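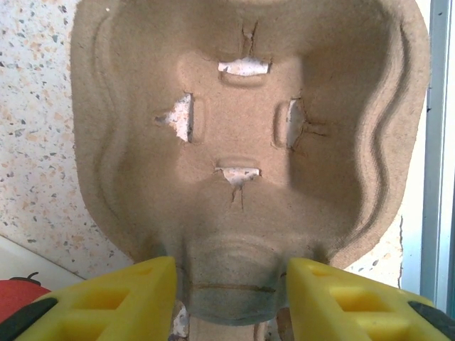

28th August, pulp bench, late afternoon

Went through the returned cup carriers again with Hélder and I think we finally have something to chew on. The floors of the wells are where all the interesting stuff happens. I had been staring at the rims for weeks, and the rims are fine!

Start with the one on the speckled top. Four openings in the floor of the well, laid out like a cross, each one next to its little molded tab. All four are torn. The top and bottom ones are still readable as horizontal slots, the right one is a narrow slit, and the left has opened into a pointy, triangular sort of tear. What I love is the cracks: one runs up from the top slot into the wall, a short one goes down from the bottom slot, and on the right they fan outward. So they head away from the middle of the floor. If it were only weak pulp I'd expect them to wander anywhere, including across the center.

Hélder thinks the tabs act as little levers. Cup goes in, base pushes the tab, tab bends at its root, and the fibers at the slot ends take all of it. I half agree. My bet is that the slot ends are too sharp in the tool and the tearing would start there with or without a tab. Both can be true, of course. Either way the fix is on the tool side and that makes me happy, because changing the furnish is a much longer road.

The side walls deserve a good word. Those wavy S-shaped folds pressed into both sides are doing lovely work. I've squeezed far too many of these by hand now and the walls spring back nicely. Adelino drew the fold line years ago for the Randine tray, and it was supposed to be temporary! Whatever we do to the floor, the folds stay.

Darker, grayer bulge at the narrow end, slight greenish tint, a bit smudgy, thin line or crease across it. Not sure what to make of the color. Could be dirt from handling, could be a different patch of pulp. I don't want to guess. The crease bothers me more than the color does. Check the matching spot on an unused carrier from the same carton before saying anything to Voltow.

Numbers, so I stop looking for the sticky note. The Verosville run was 2,517 carriers. We pulled 400 for the floor check and I have sorted around 5 percent of those so far, so nothing below counts as a result.

Rough sorting bins, for now:
A — all slots clean
B — ragged edges, no crack past the slot
C — crack into the floor only
D — crack that reaches a wall

The one above goes in D, on the strength of the top slot. Hélder wanted a separate bin for the triangular tears and I talked him out of it, then found two more on the next stack and may have to eat my words.

Tried something silly after lunch that worked better than it had any right to. Took a clean carrier, rounded off the slot ends with the small leather punch, and pressed the base of a loaded cup into it over and over. Then did the same with an untouched one. The punched one felt softer from the start, the tabs folding down almost politely, and after 7 presses it had no cracks I could find with the loupe. The untouched one had a hairline at the right slot by then. One sample each, my thumb as the test rig, so calm down. But still!!

Things I noticed along the way:

The fuzzy face hides short cracks really well. Tilt the carrier until one wall of the well goes into shade and they show up much faster. Working under the flat overhead light I missed at least one.

A pale surface underneath helps too, since the openings read as openings straight away. On the brown bench mat I kept losing the narrow ones.

Write the carton number on the outside of the rim in pencil. Marker bleeds into the fibers and then you can't tell 3 from 8.

Işık has the old tool drawings and says the slot corners were never given a radius at all, they were just left as cut. That would fit. She's going to dig out the January revision and see whether the tabs got longer in that one, as Adelino seems to remember them stubbier.

To do
- finish sorting, keep C and D apart from each other
- proper press test, five punched and five plain, with the lever press this time
- ask Adelino about the tab length
- unused carrier, same carton, look at the narrow end
- sharpen the leather punch, it chews on the third hole
- more cups with flat bases, the current ones have gone soft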